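Small Guesthouse Owners Board > Food and Breakfast > Packed lunches: order the night before, or self-serve?

marcelle_rey
Member, Zukimlow
Saturday, 7:42 am

Good morning to all. I have a question for those of you who have many walkers among the guests.

Until now we made packed lunches on order. The guest writes his name on a sheet before 8 in the evening, he chooses the bread and the filling, and in the morning there is a paper bag with his name. In October I was completely tired of this sheet. People forget to write, or they write and then they leave without the bag, or a couple takes the bag of another couple and the vegetarian lady finds ham at the top of the hill.

So I am thinking to change to self-serve. Wrapped sandwiches, drinks and small snacks, every item with a price, and the guest puts it on his room bill. I have already bought a basket for the sandwiches, and I find it quite pretty.
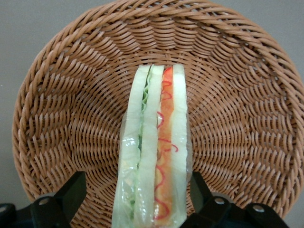 The basket from close up. It is synthetic rattan, so I can rinse it.

My questions are the following. How do you decide how many to make? Do the guests write down honestly what they take? And do you keep the sandwiches in the refrigerator until the last moment, or can they stay out during breakfast?

Thank you in advance for your patience with my English.

----------

DidierL
Moderator
Saturday, 8:15 am

Marcelle, your English is fine.

I am against self-serve for sandwiches. For fruit and cookies, yes. With a sandwich you must guess, and when you guess wrong you eat egg salad for three days with your family. My children have asked me to stop.

With the sheet you make exactly what is sold. I would keep the sheet and move the hour to 6 pm, when people are coming back to take a shower and you can ask them face to face.

Didier Lemaire

----------

soledad_cuevas
Member
Saturday, 8:31 am

I disagree with Didier. We stopped with orders two years ago and I sell more now. A guest who sees the sandwich buys the sandwich. In the evening, after a big dinner, he is not hungry and he thinks he will not need lunch.

Last season I wrote everything in a notebook. In our best month we sold 117 sandwiches, and with the old system we never passed 70. The waste was small. I make a few less than the number of guests who leave on foot, and when they are finished, they are finished.

For the honesty: most people write it down. I put the pencil on a string.

----------

DidierL
Moderator
Saturday, 8:40 am

And the ones who come down late and find nothing? Those are the ones who write the reviews.

----------

soledad_cuevas
Member
Saturday, 8:52 am

They find cheese and bread and I make them one. It takes four minutes. You talk as if we had a hotel with 700 beds.

----------

Clotilde F.
Member
Saturday, 10:20 am

I would like to say something about the food safety, because it was in the question of Marcelle and it was not answered yet.

Anything with egg, tuna, chicken or mayonnaise I do not leave out. It stays in the refrigerator at 5 degrees (I am speaking in Celsius, excuse me, that is 41 for the Americans) and I bring it out when the first walkers ask for their bill. Hard cheese with pickle, or peanut butter, I am more relaxed. But you must ask your own local office what the rule is, it is not the same everywhere, and ours changed without much noise.

Also the labels. Even if the wrap is transparent and everybody can see what is inside, write the allergens. I print them from Cliris together with the room bills. It is ugly but it is readable.

----------

marcelle_rey
Member, Zukimlow
Saturday, 12:05 pm

Thank you, these are very useful answers, also the ones which do not agree.

Soledad, I like your method with "a few less than the walkers". Didier, I understand the fear of the egg salad. Perhaps I can begin with only one filling that keeps well and see how it goes.

For the form I prefer the triangle. In the long roll the filling goes out at the other end when you bite, and a roll takes much place in a backpack. With the triangle, the guest can also see the filling through the plastic before he chooses.

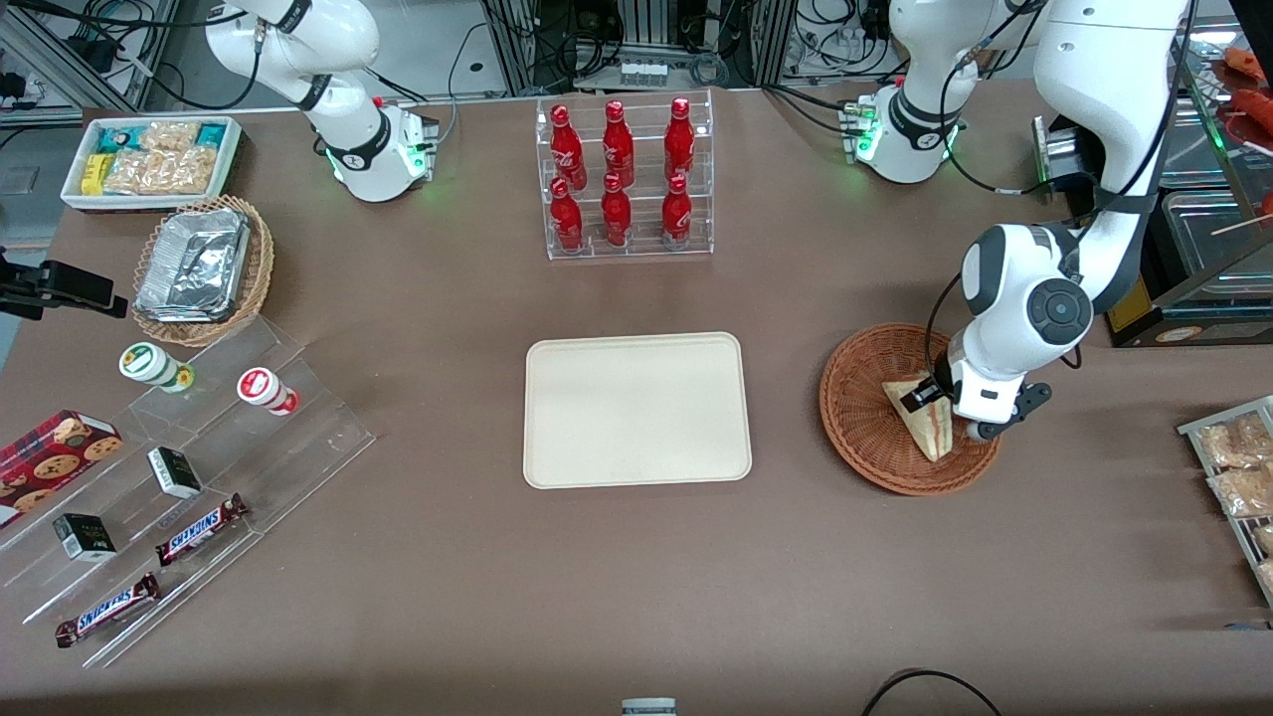
About the bread, I have now the choice between the sliced loaf from Tessier, our baker, and the supermarket one. The Tessier loaf tastes much better, but the slices are not always equal, and on the second day it is dry at the corners. The supermarket bread is soft for a week, and this worries me a little. What do you use? My husband says that after three hours of walking nobody makes the difference. I think he speaks for himself.

----------

aaliyah_saw
New member
Saturday, 1:48 pm

Hello, first post here. We use the good bread, and butter it all the way to the edge. The butter keeps the tomato from soaking through. If you only butter the middle, the corners go sad by eleven.

Could I ask about the plastic, though? I had a guest who was quite upset with me over it, and I changed to waxed paper with a sticker. I like how it looks, but now people open them to check what is inside and then close them again, so I am not sure I have improved anything.

Aaliyah Sawatzky

----------

Clotilde F.
Member
Saturday, 2:03 pm

Aaliyah, welcome. For me an opened one is a sold one. I have a small card which says it in a polite manner.

About the basket, one practical thing. The weave catches crumbs, especially in the center where it is tight. I put a cloth napkin at the bottom and change it each morning. Once a week I use a soft brush with warm water and dish soap. I tried the Zidex spray before, and it left a smell which I did not want near bread.

----------

DidierL
Moderator
Saturday, 2:30 pm

I use Zidex on the garden chairs and it is very good there. Near food I agree with Clotilde.

For the bread: Tessier, or whatever the baker is called in your village, and put it on the label. People pay a little more when they have walked past the shop the evening before. I still say to keep the sheet.

----------

soledad_cuevas
Member
Saturday, 2:41 pm

Didier will be buried with his sheet.

----------

DidierL
Moderator
Saturday, 2:44 pm

With my name on the bag, and the correct filling.

----------

marcelle_rey
Member, Zukimlow
Saturday, 6:17 pm

I have decided to try both for the first month. Self-serve with cheese and pickle in the good bread, with butter until the edge, and the sheet stays for special requests only – vegan, gluten-free, and the gentleman who comes each year and wants sardines. I will write every evening what was sold and what was left.

One more question, if someone still reads. Do you put the price of the drinks on each bottle, or one list on the wall?

----------

aaliyah_saw
New member
Saturday, 6:35 pm

One list, in large print, next to the pencil. The stickers come off the cold bottles and I was finding them on the floor all summer.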